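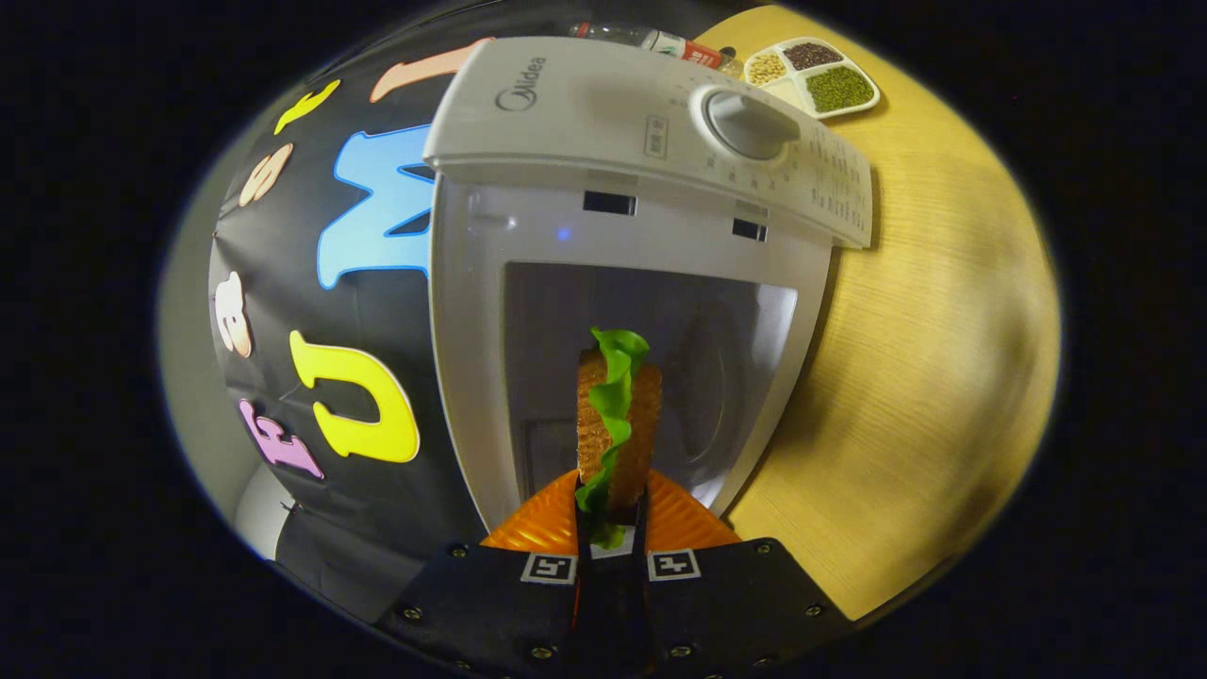
Miltero Hand Gripper Kit – review after a build and a few weeks of use

Posted February 27, 2023 by Myrtle Boateng

Quick one, I have a print running and it needs watching.

Short version: good kit, bad manual, soft pads are the best part, buy extra screws. Four stars out of five. Long version follows.

What you get

One hand-held gripper in pieces. Black base plate, fingers, orange ribbed pads, a trigger handle, a spring, a bag of screws, a sheet of square marker tags, camera mount. No camera. The listing does say no camera but it says it way down under the shipping info, so read the whole thing. I had one already. Booker didn't, and he ordered the same kit on my say-so, so I heard about it.

The point of it, if you landed here from the kitchen arm thread: you hold the thing in your hand, do a chore with it, and record. Later the arm gets to copy what you did. We're building the arm at Wurnodley, the shared shop, and doing the recording wherever there's a free table and an outlet. Chore number one is putting food in the microwave and getting it out again. Toy food. Real bread was a mess and went stale by the second night.

Build

Took me an evening. Should take two hours. The manual is one folded sheet and step 4 shows the handle on backwards. Not a little backwards, fully backwards. I built it that way, tightened everything, squeezed the trigger and the jaws opened. Took it all apart again.

Screws are fine but the heads are soft. Use a driver that really fits. I chewed up one on the base plate and had to swap it. Ferreira (the hardware place by the bus lot, not the online one) had the same size in a bag of 100, so now I own a lot of screws.

The spring goes in before the finger, not after. The sheet doesn't say. You will need three hands or a clamp.

Tags: peel and stick. Stick them FLAT. I got a bubble under the left one first try and the tracking jumped all over. Peeled it, put down a new one, pressed it with a bank card, no more jumping. They give you spares, credit for that.

The pads

Okay these are great. Soft orange stuff with raised ridges, fans out behind the finger, bends around whatever you grab. I've been pinching a toy sandwich with them – two slices standing up with a lettuce leaf in the middle – and that's a mean test, layers want to slide. Squeeze slow and they come along together. Squeeze fast and the lettuce goes somewhere. My fault not the pad's.

They do pick up lint. Wipe with a damp cloth, wait till dry, keep going. Don't use alcohol on them, Booker did and his went tacky for a day.

Downside, they're big. From the camera's side the pad hides a good bit of whatever is right past it. On the microwave job you lose the low part of the inside of the oven right when you want to see it. I ended up coming in a little higher and setting the food down by feel. Works OK. A narrower pad would be nice, Miltero says nothing about one.

Using it

Weight is fine for the first half hour. After that my wrist has opinions. The handle is straight and I'd like it angled. Booker wraps his in bike tape, says it helps, I have not bothered.

Trigger pull is even all the way down. No sticky spot. I've done 3,000 squeezes by the counter in the software and it still feels like day one. One of the finger screws backed out a bit at some point, put a dab of thread glue on it, done.

Small stuff is harder than I hoped. A single dry bean, forget it. Pad folds over it and you get nothing. Bread shapes, bottles, cups, a rolled up towel, all good. Knobs are in between. I can turn a big round dial if I come at it dead straight, otherwise the ridges skip.

Camera mount

Weakest part of the kit. It's a clip, and the clip moves. Not much, but if it moves between sessions you are re-doing your calibration, and calibration is the boring part. I printed a little wedge to jam it. Will post the file in April when I've tested it on Booker's too, his camera is fatter than mine.

With a very wide lens you want to check where the base plate sits in view before you tighten anything down. Both tags have to stay visible through the full squeeze. Mine did on the second try.

Compared to the Nallmont

I borrowed a Nallmont hand unit for a week before I bought this. Nicer handle, much nicer. Hard rubber fingers though, and they just shoved the sandwich apart. Also it comes glued together so when the trigger got gritty there was nothing I could do about it. The Miltero you can open with one driver. For a shop where 7 people share the tool that matters more to me than the handle.

Support

Emailed Miltero about step 4. Answer came in 6 days, polite, said a new sheet is coming. No new sheet yet. They did mail me a spare spring I hadn't asked for?

Who should get it

If you have an arm half built and a camera in a drawer, yes. If you want to open a box and start recording the same night, no, get somthing preassembled and pay for it. If your hands are small try somebody else's first, the trigger is a reach. I'm on the edge of it.

Things to have ready before you start: a clamp, a driver that fits, thread glue, a bank card, patience for step 4.

Good: pads, trigger, opens up for repair, spare tags
Bad: manual, camera clip, straight handle, soft screw heads

Questions in the comments, I'll get to them when teh print's done. If you're at the shop and want to try mine it's in the gray bin under the drill press. Put it back with the trigger released please – spring stays happier that way.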